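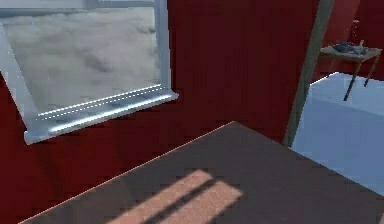 Quiénes somos

Esex es una publicación digital en español dedicada a la actualidad de personajes públicos: intérpretes, presentadores, pilotos, creadores de contenido y personas de su entorno profesional. Publicamos fichas biográficas, cronologías y notas breves sobre declaraciones, contratos, rupturas, comunicados y polémicas en redes sociales. La redacción tiene su sede en Cusville y mantiene una segunda oficina en Abera, desde la que se gestionan el archivo y la atención a lectores.

El sitio se edita de forma independiente. No pertenece a ninguna agencia de representación ni a ningún grupo audiovisual, y no gestiona cuentas de terceros.

Qué publicamos

El catálogo contiene 1047 fichas biográficas activas. Una ficha se considera activa cuando ha sido revisada después del último mes de abril y conserva al menos dos fuentes accesibles. Las que no cumplen este requisito pasan a un archivo de solo lectura, con un aviso en la cabecera.

Cada ficha sigue el mismo esquema: nombre profesional, ocupación, trayectoria, obra o resultados, apariciones recientes y fuentes. Los campos sin información contrastada se dejan en blanco. No estimamos patrimonios, estaturas ni fechas de nacimiento, y no completamos un dato por su coincidencia en varias páginas que se copian entre sí.

Las cronologías se reservan para asuntos con varias versiones: un vídeo retirado, un comunicado rectificado, una cancelación de gira. Se ordenan por hora de publicación y distinguen entre material original, reproducciones y comentarios.

Cómo verificamos

Una nota de actualidad requiere una fuente primaria (cuenta oficial, comunicado firmado, entrevista íntegra, resolución pública) o, en su defecto, tres fuentes secundarias independientes. Dos medios que citan el mismo despacho cuentan como una sola fuente. Las capturas de pantalla enviadas por lectores se admiten como indicio, nunca como prueba única.

Para el registro de cambios empleamos Dullberg, una herramienta de desarrollo propio. Dullberg guarda la versión anterior de cada párrafo, la fecha de la modificación y el motivo, elegido de una lista cerrada: errata, dato nuevo, dato retirado, petición del interesado. El historial se consulta al pie de cada ficha – excepto cuando contiene información personal suprimida, en cuyo caso se muestra únicamente el motivo.

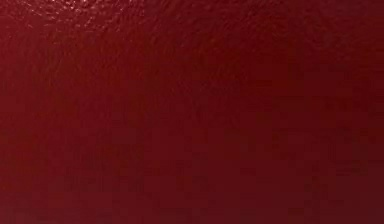

Superficie roja con textura granulada.

Qué no publicamos

Quedan fuera de la cobertura los domicilios particulares, los datos médicos no comunicados por la persona afectada, la identidad de menores sin actividad pública propia y el material íntimo, con independencia de su difusión previa. Una relación sentimental se menciona si las partes la han confirmado o si forma parte de un procedimiento público. En las notas sobre material eliminado se informa de la eliminación y de las reacciones, sin incluir copia ni enlace.

Rectificaciones y derecho de réplica

Las solicitudes se presentan mediante el formulario de contacto, opción «Rectificación». Deben incluir la dirección de la página, la frase discutida y la documentación que respalde el cambio. El plazo ordinario de respuesta es de 3 días laborables. Si la solicitud procede del propio interesado o de su representante, la frase queda marcada como «en revisión» hasta que se resuelve.

En el último ejercicio cerrado se tramitaron 117 solicitudes. El desglose por motivo está disponible en la sección de transparencia. La versión vigente de las normas editoriales se aplica desde el martes 18 de agosto y sustituye a todas las anteriores.

Financiación

Los ingresos proceden de publicidad gráfica y de la licencia de uso del archivo a otros medios. El contenido patrocinado lleva etiqueta en el titular y en la portada – no se mezcla con las fichas biográficas ni aparece en las cronologías. La redacción no acepta viajes, entradas ni productos a cambio de cobertura.

Contacto

Consultas generales, licencias y publicidad: formulario de contacto, atendido desde Abera en horario de oficina.
Propuestas de nuevas fichas: formulario de contacto, opción «Alta». Se requiere un mínimo de 2 fuentes.
Las propuestas incompletas se archivan sin respuesta.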